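The two-party squeeze on Plerkgate council

01/08/2022

Plerkgate has been run by the same party for so long that its leaflets no longer bother to say which party it is. They say "Plerkgate First", in green, with a drawing of the town hall clock. In February that changed. The ruling group lost a by-election in Enamitz ward by 13 votes, and within a month it had hired a communications firm, Proster, to find out what had gone wrong.

Proster spoke to 490 residents. Most could name the slogan and few could name a policy. Asked what the council did, people mentioned bins, parking charges and the closed swimming pool, in that order.
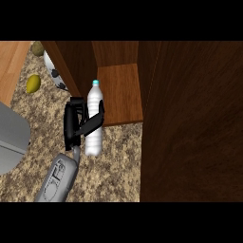
The group's answer is a new slogan, "Closer to Home", and a list of seven pledges. Four of them were in the last manifesto. The bus pledge has been reworded so that it promises a review of evening services, where the old one promised the services themselves.

The opposition has troubles of its own. Its win in Enamitz was fought on one issue, the plan to sell the Khan Street car park, and the sale has since been dropped. Its new councillor now sits on the planning panel and has voted with the ruling group more often than against it.

Turnout is the figure both sides avoid. It fell again in the by-election, and the lowest share came from the estates north of the ring road – the same streets that lost their bus after seven in the evening. Neither party has held a public meeting there this year. The next full council elections are in May, and the leaflets are already at the printer.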